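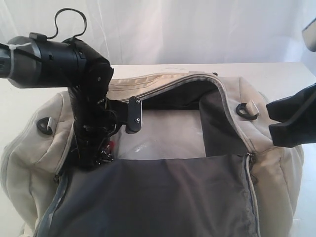 Osvaldo Farina told us, at the end of our first round in February, that he had owned gym bags all his life and had never once thought about where his keys went until we asked him. He said he went home and emptied every bag in the hall closet onto the floor, and that his wife had some questions. We have been repeating that story ever since, and it is as good a way as any to tell you what we would like from you this fall.

Call for participants: the Marareo duffel study, second round

Bridell is a small bag workshop in Grumham, and the Marareo is the pale duffel we have been fussing over for longer than we care to admit. It is meant to be a bag for an overnight trip, or the pool, or that one weekend a month at your sister's. We think we have the size right. What we would love to understand better is the ordinary handling of it: how people open it, what they put in first, where they grab it when they are in a hurry, and how they go about closing it when it is a little too full.

So we are looking for people who use bags. You don't need to know anything about sewing or design, and you don't need to be especially tidy. Some of the most useful afternoons we had last time were with folks who pack by dropping things in from above and hoping for the best — please do come if that is you.

What we will ask you to do

Sessions are held on the upper floor of the Begović building, at a plain table with a white top. You will have a duffel in front of you and a few small everyday things to go with it, and we will ask you to open the bag, put things in, take them out again and close it up, at whatever pace feels natural. Then we will ask you to do it one-handed, and then while carrying on a conversation with us, which is much harder than it sounds.

We pay particular attention to the zipper. A long zipper on a soft bag has a way of getting lost in the folds, and everybody seems to have a private method for it. Some people hold the end of the bag flat against the table, some hook a finger through the loop at the side, and a few simply pinch a good handful of fabric and pull.

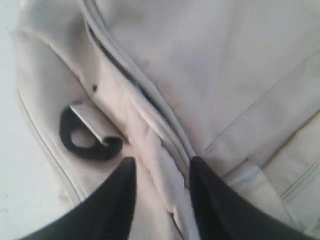 All of those are fine with us, and we would ask you not to practice beforehand or try to do it the proper way. If you find yourself grumbling at the bag, so much the better, and do please grumble out loud so that we can write it down. We changed the lining last year on the strength of one very heartfelt sigh.

We would also like your opinion on the loops. They sit on little folded tabs of the same fabric as the bag, and we go back and forth over whether they are in a sensible spot, whether they get in the way of the closing hand, and whether anyone would miss them if they were smaller. Bring a strong view if you have one.
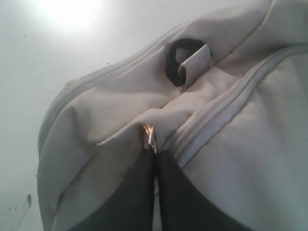 Side loop and zipper, seen up close.

Toward the end there is a short part about small things, and this is the one Osvaldo enjoyed so much. We will give you a big key ring with a bunch of colored plastic tags on it, green and red and yellow and so on, and ask you to put it wherever you would put your own keys, then to find it again after we have talked about something else for a while. There are no wrong answers. People tuck keys into corners, under folded shirts, on top of everything, and one lady kept them in her hand the entire time and told us that was where keys belonged. 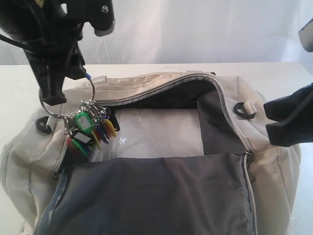
Who can take part

Anyone 18 or older who can get to Grumham and spend an afternoon with us. We would be especially glad to hear from people who have stiff or sore hands, who wear gloves for work, or who are left-handed, as we saw too few of you last time. If you need a chair of a certain height, or a break partway through, tell us when you write and we will have it ready.

What you get

A thank-you payment of $96, handed over at the end of your session, plus coffee and something to eat. When the bag goes on sale we will send you one, in the finished version, zipper complaints and all.

How to sign up

Write to the Bridell workshop by 08/09/2025 with your name, the afternoons that suit you, and a few lines about the bag you use most at the moment and what bothers you about it. Please don't polish it. We had 548 notes for the first round and read every one of them, the long ones with the most pleasure. You will hear from us either way, and if we run out of places we will hold on to your note and ask you first next time.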